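Tiredis Home Heating Trial: second progress report to the Besson Fund
Prepared by Eugénie Vasseur, project manager
26/12/2020

Where we are

The trial set out to learn whether a plug-in controller, the Teturham, would cut winter heating costs in older rental units without making tenants colder. We have 167 households enrolled against a target of 2,000. I said in the first report that the target was optimistic. I would now call it unreachable in this funding period, and I'd prefer to say so here than have you find it in the appendix to the final report.

Recruitment

Landlord permission is still the bottleneck. Of the 1,541 letters sent by the end of October, most have had no reply of any kind. The recruitment firm, Furadon, describes this as "normal lead time" and has asked for a further mailing. I have not approved it. The letter is three pages long, the consent form is on the back of the third page, and I can't see why sending it again would produce a different result. Hugo Coste has drafted a one-page version and we'll try it on 50 addresses in the new year before we spend anything more on postage.

Tenants, when we reach them directly, are far more willing. Several asked whether they could take part without telling the landlord. They can't, under the terms of the grant, but the question says something about where the interest lies.

Early readings

Furadon's dashboard shows a saving in the first group of homes. I would ask the Fund not to repeat that claim yet. The comparison is with the same weeks last year, and this autumn was milder. The people in these homes have also changed their habits this year. Some are at home all day who used to be out, and at least a few households have an extra adult in them. The supplier's analysis adjusts for outdoor temperature and for nothing else. When I asked how occupancy was handled I was told it would "average out". In a group this small I don't believe that, and Hugo, who has a higher tolerance for this sort of thing than I do, doesn't either.

We also have missing data. Controllers drop off the network and don't always come back, and a controller that is offline is recorded as using nothing. Hugo found this in November while checking a household whose heating bill had apparently fallen to zero. The figures have to be rebuilt with those gaps taken out, and I expect the saving to shrink when they are.
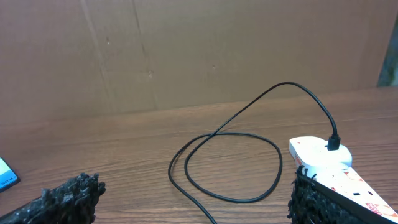
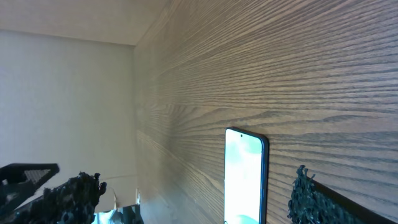
Installation has gone better than recruitment, though it has been slower than the schedule allowed. The budget assumed one visit per household and a free wall outlet beside each heater. Older apartments don't have outlets to spare, and the instructions say the Teturham should not share a power strip with a heater. A white strip lying on a wooden tabletop next to a coil of black cable, as in the first picture, is an ordinary enough thing to have in a room, and the one-visit plan made no allowance for it. Each home where the only free socket is on a strip now goes on a list for a second visit, and the travel for those visits is coming out of the contingency line. I've asked Tiredis head office to confirm in writing who pays once that line is used up. I haven't had an answer.

Comfort survey

The survey goes out in the last week of January. I have cut the question "Has the controller improved your comfort?" because it invites a yes. Tenants will be asked which rooms they heat, at what hours, and whether they've overridden the controller. The override log will tell us more than the survey will, provided the units stay online.

Spending

We are under budget overall, and I don't offer this as good news. The underspend is almost entirely unpaid recruitment fees for households we don't have. Staff time is over.

What we ask of the Fund

First, agreement to a revised enrolment target. Second, permission to move part of the recruitment money into follow-up visits and an independent check of the readings by someone who doesn't sell controllers. Third, that no savings figure be published before that check is done, including in Furadon's own brochures, where I understand one has already been drafted.

Hugo will send the rebuilt data tables separately.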